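Wash Day, Evside

The notice said four machines, two working. That was October. By the time I got down there with the bag over my shoulder it was one, and somebody had left a sock on top of it. Grey. Child's, or a very small adult's.

Thursday. Quarter to nine at night. Train at six the next morning and not one clean thing to get on it in.

I put the bag down. I picked the sock up, put it down again. Not my sock.

You have to understand about the Evside building, it was put up for people who would be there a season and then go. Jostitz built it for their fitters and then Jostitz went, and the fitters went, and the rest of us came in after like water. Nothing in it was meant to last. The stairs. The windows on the river side. The laundry, bottom floor, past the bikes, where the light comes on when it feels like it. I had been there eleven months and I still had my plates in newspaper.

So. Coins. The machine took tokens and the tokens came out of a box by the door and the box took coins, only it wanted exact, and I had a note and a button. Back up. 60 steps, I had counted them the week I moved in, I don't know why, it was that kind of week. Looked in the coat. Looked in the other coat. Looked in the dish where I keep the keys and there was the letter, still in the dish, still folded in three the way it came.

Didn't read it. I knew what it said. It said she was asking for me and that it would be good if I came by the weekend. Good was the word they used. The weekend had a line under it.

Found the coins in a boot.

Back down. The sock was gone.

I stood there a bit with that. No one on the stairs, I would have passed them. The drum was empty, door hanging open, and it had that smell, powder and pennies. I pushed everything in at once. Shirts, the good trousers, towels, the black dress I wasn't going to think about. My mother would have had something to say. Whites with whites. She had a drawer for things that had to be done by hand and she did them by hand on Sundays with the radio on, and if you came in you were given something to wring.

Token in. Nothing. Token out, in again. I hit it with the side of my fist and it went, a shudder and then the water.

38 minutes, it said. Then it said 248. Then it didn't say anything, just a line, blinking.

I sat on the step. I had brought the Hjaltadóttir, the one about the lighthouse that everyone had been on at me to read, and I read the first page and then I read it again. A woman goes home on a boat. Well. I shut it.

What do you take. That's what I was doing on the step, going through it. You take a nightdress because you don't know how long. You take the shoes that hurt because you do know, really. You take the blue sweater because she made it, or she made the first half of it and then her hands got bad and she paid the woman from the Harico wool shop to do the sleeves and never told me. I found the reciept in the bag. The sleeves are better than the body. I have never said so to a living soul and I wore it every winter, I wore it till the elbows went, and I had not put it in.

I had not put it in the wash.

Up again. Sixty. It wasn't on the chair. It wasn't on the bed or under it or behind the door with the other things that live behind the door. I took the whole closet out onto the floor. I took the newspaper off the plates, I mean what did I think, that it was in with the plates. Half past nine. Thought of the train, thought of going without, thought of her looking at me from the pillow and looking at what I had on, because she would, she would look at what I had on if the roof was coming in.

It was in the basket. Of course it was. Down in the laundry on the floor where I'd been sitting next to it for half an hour, the basket I'd carried down first, on the first trip, before the bag, before any of it, and forgotten I had.
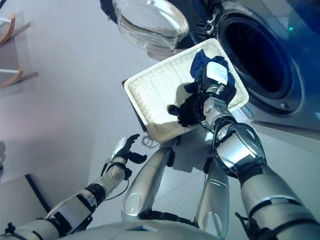

Too late to put it in, the machine was well away by then, locked, all my life going round in there with the dress on top. So I did it in the sink. The big stone one in the corner that no one uses. No powder left so I used the bar of soap from the ledge, a sliver, cracked, God knows whose. Cold water. You don't use hot on wool, I knew that much, you don't rub and you don't wring, you press. She used to say press it like you're telling it to wait.

I pressed it. Body and sleeves. The water went gray and I let it out and ran it again and it went less gray. My hands stopped belonging to me. Behind me the machine had started to spin and was walking, you could hear it, a half inch at a time across the tiles, and I let it walk.

Rolled it in a towel I'd left out, stood on the towel. In my socks. Stood there on my mothers sweater in a basement at ten at night shifting from foot to foot, and that was when I cried, if you want to know, it wasn't at the letter and it wasn't on the train. It was there. Left foot, right foot.

It wasn't going to dry. I knew that. The heating in the Evside goes off at eleven and comes on when you're already up. I hung it on the back of the chair anyway, over the radiator, sleeves out, and laid the rest of the things around the room on whatever would hold them. The dress on the door. Shirts on the shirts. And lay down in the middle of it with my shoes by me and the window running.

Five o'clock, damp. Cuffs worst. I put it on.

It steamed a little on the platform. A man moved down the bench.

By the time we were past the second bridge the front had gone warm against me and only the sleeves were wet, and I sat with my arms held out from my sides, like this, so they'd get the air, all the way up the coast.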